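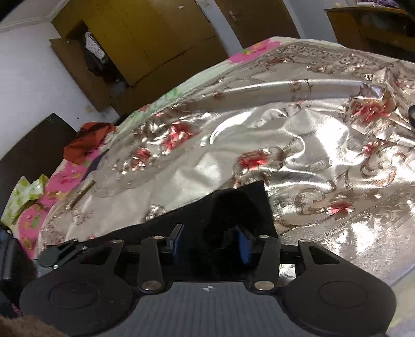 Do you need to make the bed every day? I think you should make it most days, and you should do it with the bedspread you like best.

Home Rooms Essays Letters About

In Praise of the Good Bedspread
January, by the Orkwood Home Pages columnist

My grandmother kept her best bedspread in a chest at the foot of the bed and put it on when company came, and since company almost never went upstairs, it lived a very quiet life. I loved that bedspread. I inherited it, and for about 15 years I did exactly what she did, which seems a pity now that I think of all those mornings.

So I am firmly for using the shiny one, the flowered one, the one with the fancy border. A silver satin with red and pink flowers and pale brown vines winding between them is a lot of bedspread, I grant you, and the magazines would have us all sleeping under oatmeal linen. But satin catches the light in its folds even when it's rumpled, and I would say especially when it's rumpled. Plain cotton in a heap looks like laundry to me. Satin in a heap looks like somebody had a nice lie-down.

A reader in Grilcombe wrote to tell me that satin slides off the bed, and she has a point. Mine goes over the side by 3 in the morning, most winters. I put a cotton blanket underneath, tuck that in hard, and let the satin sit on top, and it behaves a good deal better (not perfectly!). She also asked whether it's worth spending $200 on one. Goodness, no. I found my second at the Rankin street market for $35, with one pulled thread near the border, and I've never been sorry.

As for making the bed, I pull the thing up, give it a shake, and get the border more or less straight along the edge. By lunchtime there's a book on it, and a sweater, and usually me.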